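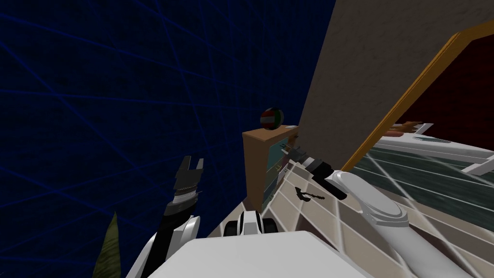 The Cabinet, the Ball and the Tilted House

6 min read

Merike Lapiņa has 116 virtual houses on her drive, and she has opinions about all of them. The one she pulls up first has navy walls with thin blue lines, a marble-patterned green floor in the next room, and a wooden cabinet with a ball on top. She loves this one. It has broken more versions of her planner than any other.

Lapiņa leads the planning group at Gutton, a small software company that writes the layer between "tidy the front room" and the motors that have to do it. Their planner is called Turneno, and it works for two-armed robots in ordinary homes. Nearly all of its life so far has been spent in simulation, where a robot can knock over the same ball 200 times before lunch and the only casualty is somebody's pride.

What makes the cabinet house so good at breaking things? Start with the ball. A ball on a flat top is about the least forgiving thing you can ask a gripper to go near, and a thin, flat white item lies behind it, toward the far end. Go for the flat thing first and you have to reach past the ball. Go for the ball first and you need somewhere to put it. Early Turneno would happily pick an order, commit to it, and then find out halfway that its own elbow was in the way!

"We used to plan the hands and let the arms follow," Lapiņa says. "Which is fine until you remember that the arms are enormous."

The fix took most of the winter. Turneno now treats each whole arm, shoulder to fingertip, as a volume sweeping through the room, and it scores an entire sequence of moves before the first joint turns. The clever bit (and I made her explain it twice) is that it doesn't check every sequence to the end. A cheap, blurry version of the room goes first, made of fat boxes, and throws out anything hopeless. Only the survivors get the fine geometry. On the team's desktop machines a full plan for a cluttered room now takes 12 seconds, and Lapiņa would like it to take two.

Then there's looking. The planner never sees the house the way its designers do. It gets the view from the robot's head, with its own white shell and black forearms filling a good part of the picture, and it has to subtract itself before it can say anything about the furniture. The self-masking code is called Paulauskas, after the street where the office is, and it is the piece the team talks about with the most affection. It takes the joint angles, works out which pixels must be robot, and marks whatever is behind them as unknown. Unknown is an important word at Gutton. When a gripper covers the end of a cabinet, the old code assumed the hidden part was clear. The new code leaves it open and will move the arm aside for a second look if the plan depends on it.

Head tilt gets thrown in, too. Walls lean, floor tiles turn into skewed diamonds, and a doorway seems to be falling over. People sort this out without noticing. Software needs to know exactly which way is down, and an error of a degree or so at the neck becomes a missed grasp at the end of an outstretched arm.

I asked whether all this carries over to real rooms. Lapiņa laughed and opened a log from Brondton, the team's test apartment, where the planner had its first long run in May. It asked for a second look 118 times. Plenty of those were pointless, she says, and she has been going through them one by one, with a mug of tea and a spreadsheet, sorting the sensible doubts from the silly ones. Her favorite is a doubt about a shadow on the floor, which Turneno inspected from both sides before stepping its plan around it anyway.

The next version will remember what it has already checked. She is testing that in the cabinet house first.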